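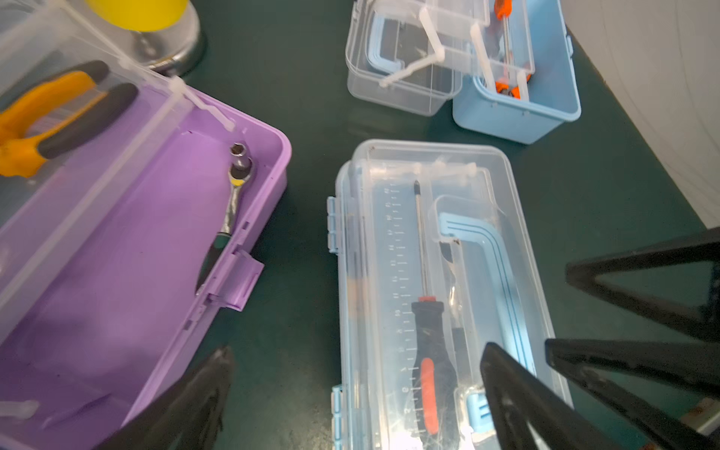

Pliers and a ratchet in the purple box, a screwdriver under the ruler lid.

By Beatriz Cardoso
November

Search this site Go

My father kept his tools in a drawer with the string, the fuses and a great many dead batteries, and whenever a cupboard door came off its hinge we all knew to expect twenty minutes of rattling and muttering before anything got mended. I loved that drawer, and I'd give a good deal to have it back, but I have come round to the view that it was a dreadful way to keep tools, and I want to say a word for the small plastic toolbox, preferably in a silly colour.

I know how this sounds. There are people in Irkbridge with proper metal chests, the sort with felt in the drawers, and one neighbour of mine has a Honska cabinet that holds 300 pieces and weighs more than I do. It's a lovely thing and I've been shown round it twice. But he can't carry it up a ladder, or out to the gate, or round to his daughter's flat when the tap goes, and so half of what he owns stays at home being admired.

A little box with a handle goes where the job is. Mine hold hardly anything: pliers in one, a ratchet with its socket left on (I know, I know), a screwdriver in another. If I want to tighten the bed I take the one box and leave the others on the table, and I don't have to tip out the whole family's ironmongery to find the Phillips.

Then there's the clear lid, which I'd defend against anybody. You see what you've got before you undo a single latch. I lived for years with opaque tins and I must have bought the same screwdriver four times over. And a lid with a ruler printed on it! I was snooty about that at first, I'll admit, but I've measured a shelf bracket and any number of picture hooks with it, always because the tape measure was upstairs.

As for the colours, they do more work than you'd think. "It's in the purple one" can be shouted down a staircase and understood by a child, a guest or a husband, and I have never managed that with "the grey one, no, the other grey one".

Do they last as long as steel? I shouldn't think so. Latches snap, and when one of mine does I shall be cross for an afternoon and then go down to Wanigasekara's for another.

70 shares 50 comments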